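Board index > Around the House > Laundry and Mending
White gloves – wash, bin or keep for good?

ktsugawara
I've finally got my hall table sorted, the one with the brown grain running the long way, and what's left is gloves. I bought them for handling old prints and I keep washing them when I probably shouldn't. My aunt Toshiko Takeda swears by a cold soak and drying flat, away from the sun. The bloke at Keane, where I get my mounts cut, says bin them after four wears. At $12.10 a pair I'm not doing that!

Does anyone have a routine that keeps the white properly white?

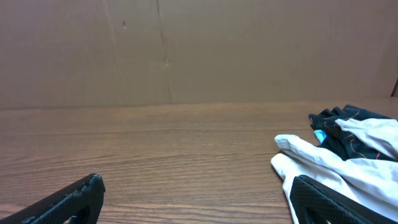
Rullulley, October
White glove on the table, cardboard stood up behind it. It creases the minute you put it down, and I'd like to know if folding them is any better or if I should give up and let them crumple.

dasthorpe_deb
Don't fold them! I fold tea towels and that's where my folding ends. Pull each finger straight and lay them in a shallow drawer. Cold soak is right, your aunt knows her stuff.

oltberg59
Have to disagree with Deb. Flat in a drawer is fine if you've got a drawer. I roll mine from the cuff and pop them in a jar – no hard lines across the palm and they take up no room. Also, what are they made of? Cotton can cop a warm wash, nylon I'd keep cool.

ktsugawara
No idea, the label's long gone. They've got a bit of a sheen, if that helps.

oltberg59
Then I'd guess not plain cotton. Go cool, and no bleach whatever you do, it yellowed a whole lot of mine.

dasthorpe_deb
A jar?? They'll go musty with the lid on.

oltberg59
Lid's off, Deb.

mrs_pym
I'm with the Keane fella, sorry. If you're touching prints you want clean ones every time. I bought a box of 500 with my sister years ago and we're still going. Keep the washed ones for polishing the brass.

ktsugawara
Polishing gloves, I like that. Will try the roll on one pair and the drawer on another and see which I get sick of first. Cheers all – Katsuhiko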